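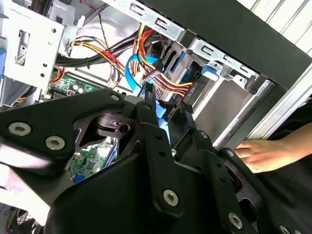
Suvamwood Computer Refurb - Workshop Walkround
Quarterly safety check, benches + store + back corridor
Date: 7 December 2021
Done by: Hala Ait Brahim
With: Salvador Mendes (first half only, had a delivery)
Copy to: Boris Sýkora, Grigore Grecu

OK = fine. FIX = needs doing. N/A = doesn't apply. Comments under each.

1. WALKWAYS AND FLOOR

1.1 Main aisle clear, door to loading bay - FIX
Pallet of monitors left past the yellow line again. Moved it with Salvador. Line itself is nearly worn off by the scales, repaint.

1.2 Mats flat, no curled edges - FIX
Mat at bench 2 lifting at the corner. Taped for now. Tape is not a repair, please order.

1.3 Floor dry, no spills - OK
Bucket still under the skylight. Dry today but so was the weather.

1.4 Steps to mezzanine, nosings and rail - OK
Rail bolt tightened since last time, thanks Grigore.

2. ELECTRICAL

2.1 Bench outlets, covers on, no scorch marks - OK

2.2 Power strips not daisy-chained - FIX
Found one plugged into another behind the test rack. Unplugged. Same place as last quarter!! Need a proper outlet put in there, see actions.

2.3 Towers unplugged before side panel comes off - OK
Asked everyone on shift, all gave the right answer. Watched two being opened, both had cord out first.

2.4 Power supplies not opened on site - OK
Dead ones in the gray bin, sealed. Bin getting full.

2.5 Cord tags in date - FIX
Heat gun and the old vacuum both out of date. Vacuum pulled from use. Heat gun I couldnt find the second time I went round so somebody please put it on my desk.

2.6 Ground fault breakers tested - OK
Tripped and reset, all three boards.

3. BENCHES AND HAND TOOLS

3.1 Wrist straps present and tested - FIX
Bench 4 strap failed the tester. Swapped from spares, only one left in the drawer.

3.2 Screwdrivers, cutters, pliers in good shape - OK
One flat blade chipped, binned it.

3.3 Case edges, gloves available - FIX
Cheap cases have sharp inside edges around the drive bays. Cut-resistant gloves only in XL. Most of us are not XL. Order M and S.

3.4 Magnifier lamps, arms hold position - OK
Bench 1 droops a little. Salvador says he likes it that way. Passed it, will look again.

3.5 Compressed air, eye protection used - FIX
Goggles scratched so badly you cant see through them, so people don't wear them. New ones, and a peg to hang them on.

4. LIFTING AND STORAGE

4.1 Shelf load signs readable - FIX
Back rack sign says 4,000 lb total but no figure per shelf. Grigore to find the paperwork from Skallard and put up a proper sign. Until then nothing heavy above waist height.

4.2 Racks straight, feet bolted, no bent uprights - OK
Old dent in left upright, same as before, marked with paint pen.

4.3 Carts, wheels and brakes - FIX
Blue cart pulls hard left and brake does nothing. Tagged out.

4.4 Towers stacked safely - FIX
Stack by the window was leaning. Took it down. Three high from now on, no exceptions for the small ones.

5. BATTERIES AND CHEMICALS

5.1 Swollen laptop packs in sand box, lid on - OK
Collection booked with Hadorlow.

5.2 Alcohol and contact cleaner in metal cabinet - FIX
One can on the windowsill in the sun. Put away.

5.3 Data sheets in binder - OK
Contact cleaner sheet is for the old brand. OK for this time, replace by next check.

5.4 Extractor at solder station - OK
Roughly 5 minutes to clear smoke, filter is due in February anyway.

6. FIRE AND FIRST AID

6.1 Extinguishers in place, pin and seal - OK
13 checked, all good. The one by reception was hidden behind the Christmas tree box, box moved.

6.2 Exits open from inside - FIX
Corridor door sticks at the bottom. Opened on second shove. Do this one first.

6.3 Alarm test - OK
Heard in the store and the restroom.

6.4 First aid kit - FIX
No large bandages, eyewash expired. Ayuba restocking.

ACTIONS

Corridor door, plane or rehang - Boris, this week
Extra outlet at test rack - Boris to get price from Dvořáček
Gloves M and S, goggles, mat, wrist straps - Hala, order going in tonight
Rack load sign - Grigore
Blue cart, repair or scrap - Salvador
First aid kit - Ayuba Zakaria
Yellow line - whoever is in on the quiet day, paint is under the sink
Heat gun - still looking

Not checked: roof ladder (raining later, didnt want to go up on my own), compressor pressure valve. Both carried over to next walkround.

Signed: H. Ait Brahim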